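Re: [gripper-users] Left finger losing its squeeze partway through a session

Hello all, and a happy Tuesday to those of you who've already got there,

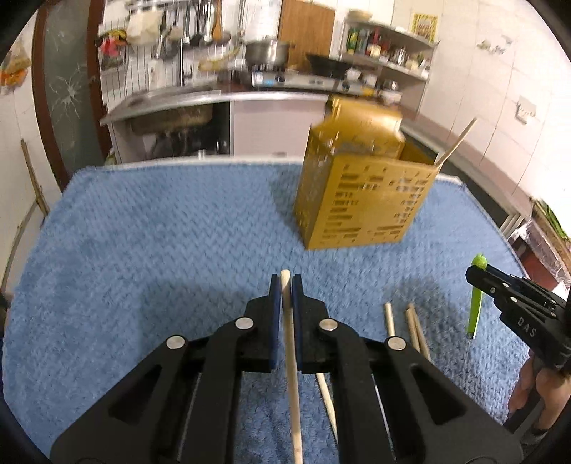
First of all, thank you to everyone who wrote back over the weekend, on the list and off it. I had more replies than I knew what to do with, and I've tried most of what was suggested. I'm going to quote the original message from the Clilcombe group again, as a few people have joined since then and the archive is still being grumpy about attachments:

> Hi folks,
> We're running hand-held grippers for the stick sorting task (pick up
> a wooden stick, stand it up, drop it in the basket, repeat) and we've
> got a fault we can't pin down. Somewhere past the 200th pick the left
> finger starts lagging behind the right. The stick tips over in the
> pads and slides down, and the width reading says closed when
> there's plainly a gap you could post a letter through. Power cycling
> fixes it for a little while. Has anyone else run into this? We've
> swapped the cable and reflashed twice.
> Cheers from Clilcombe

We had exactly the same thing at Cardale, right down to the stick sliding away, so you have my full sympathy. We also swapped the cable. We also reflashed (three times, in our case, as I didn't trust myself the first two).

What we found in the end was the pivot screw on the upper left arm of the linkage. It had backed out by less than half a turn. You couldn't see it by looking, and you could only just feel it if you held the jaw still and wiggled the arm. With the screw that little bit loose, the arm rocks before it starts to pull, so the left pad arrives late and the encoder, sitting further back, happily reports that everything has closed. A thin stick is about the worst thing you could ask it to hold in that state. We'd been doing sponges and cups the week before and never noticed a thing, because a sponge forgives you.

As for why it came loose, my best guess is plain vibration from all that opening and closing. The thread compound on ours had gone dry and crumbly, and when I backed the screw out it came off as a sort of blue dust. The people at Grostia, who built up our batch, were very decent about it and told me the early units only got a dab on two of the screws. They now suggest checking the lot every 600 cycles, and they've posted me a little tube of the proper stuff. Please don't use the red kind! I did that years ago on another rig and had to drill the screw out.

Now the part I really wanted to raise, and I'm sorry it's taken me this long to get to it. Before we found the screw, one of our operators had been making up for the weak left side by squeezing the handle harder and harder. Near the end of a long afternoon the arm let go all at once, the jaw snapped over, and it caught the side of a finger on their other hand, which was down steadying the basket. It was a nasty pinch and a blood blister, nothing worse, but the sticks we use have one pointed end and I didn't enjoy thinking about where that could have gone. So we've changed a few things here:

- Wiggle test on both arms before each session, with the power off.
- If the grip feels weak, stop and call it. Don't squeeze through it.
- Other hand stays away from the jaws. If the basket tips over, put the gripper down first and then fix it.
- Any two-person session, both tools get checked, even if only one is playing up.

On the data side, we went back through 2000 picks and threw out 14 episodes where the width reading and the video clearly disagreed. There are more I'm unsure of. If anybody has a tidy way of flagging those automatically I'd be very glad to see it, as my own script is held together with string. I believe the Văn branch of the logging tools had something along those lines, but I couldn't get it to build on our machine.

Clilcombe, would you mind trying the wiggle test and letting us know which side moves? If it's the lower screw on yours and not the upper, I'd like to pass that on to Grostia before they send out the next batch.

Kettle's on, so I'll stop there.

Warm regards,
from the Cardale bench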